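双臂叠布工位，布老是夹偏，求会诊

版块：设备维护 > 桌面臂与夹爪
浏览 3,601　状态：未解决

1楼　螺丝有点松
先报家底：两条臂，并联夹爪，白色塑料指，桌上铺黑布，活儿是把深红色那块布叠好。程序我们内部叫 Clodis，名字比它本人聪明。
毛病：左爪夹角时老多咬进去一层，右爪倒是规矩。零位重标过两遍，指尖垫换过一副，没用。连续跑30次，前面还像样，后面越叠越像咸菜。
腕部相机也别指望，浅色布一靠近，夹爪就成了一团黑影，层与层根本分不开。

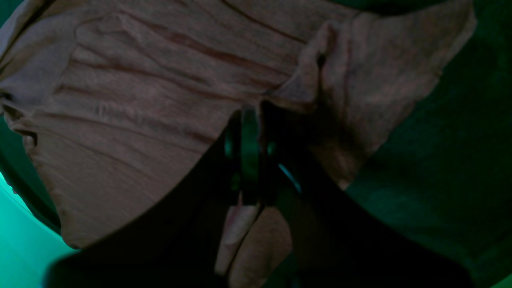 2楼　Hikholm售后劝退员
查指根的销轴。塑料连杆磨旷了，零位标一百遍也是标给自己看的。断电，捏住指尖左右晃，有响就换。别问我怎么知道的，问我的备件账单。

3楼　二手减速机
不同意楼上。“越跑越差”先看桌布。黑布只要起皱往前爬，红布跟着走，你的示教点还在原地等它。桌边那种橙红夹子，多加几个，长边也要有。

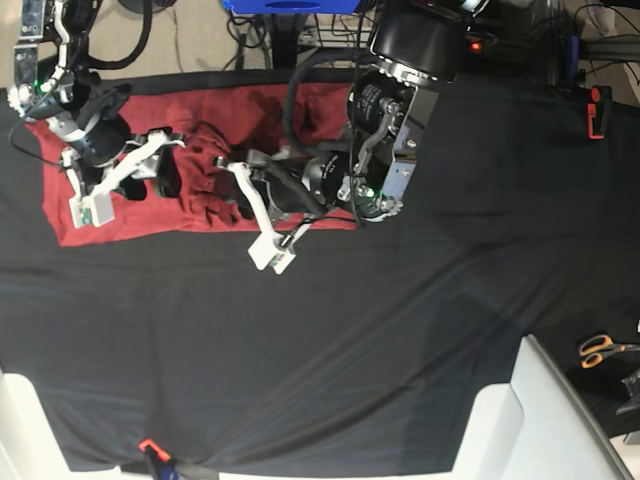
4楼　Hikholm售后劝退员
桌布爬的话两只爪都该偏。楼主说只有左爪。请三楼把一楼再读一遍，不收费。

5楼　二手减速机
读了。两只爪分工不一样：右爪往下压，左爪夹角。压的那只偏一点谁看得出来？夹的那只偏一点就多咬一层。不收费。

6楼　螺丝有点松
两位别打，我都试。销轴晃了，左爪有一点点旷，右爪没有；夹子也补了。然后停在叠到一半的位置看，上面折成一长条，左下拖出一道窄边，一路斜到桌沿的夹子那边。
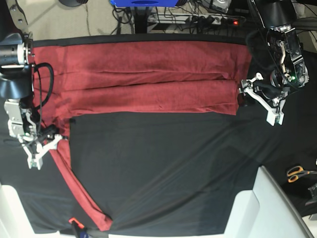
所以现在是两个嫌疑人都有前科。销轴我从 Drinidura 订了一套，到货之前先把左爪闭合速度降下来，夹持点往外挪一点。Tülin Tokgöz（我们这儿唯一看过说明书的人）认为还应该查线，她说左臂那根粗线垂到夹爪关节，转腕时可能拽着。

7楼　Lò
支持查线。我那台修了302天，中间换过电机、换过驱动板、换过一次负责人，最后是一根线扎带勒得太紧。花费：扎带一根。
顺手把剪刀从桌面右边收走吧，离臂那么近，看着牙酸。

8楼　二手减速机
扎带党又来了。每个帖子你们都能赢一次，统计学真可怕。

9楼　螺丝有点松
剪刀已批评教育。
线这块补充一下：桌面上的好查，往下就不好说了。黑乎乎一大捆（是线是型材说不准），还有根白的自己在地毯上打圈，理线这个项目从立项起就一直“下周开始”。

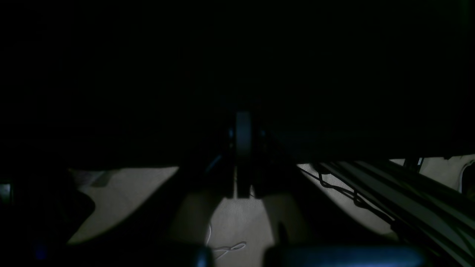 腕部相机视角：地毯、白线和右侧的一大捆

10楼　Hikholm售后劝退员
……我收回一部分意见。先理线，再换销轴，顺序别反。线还拽着就换新销轴，等于给它换一副新的来磨。理的时候每个关节处留一段活动余量，手动把臂推到两头极限，看哪根先绷紧。

11楼　二手减速机
然后固定桌布。

12楼　Hikholm售后劝退员
然后，如果还有时间，固定桌布。

13楼　冷板凳热继电器
插一句，插线板也别摊地上，迟早被椅子轧。另外问下楼主，这一套预算多少？我手里有2,000，领导说“够了吧”。

14楼　螺丝有点松
回13楼：够买夹子。
销轴还在路上，线理了一半，左爪降速以后多咬的次数少了些，先不下结论。换完再来更新。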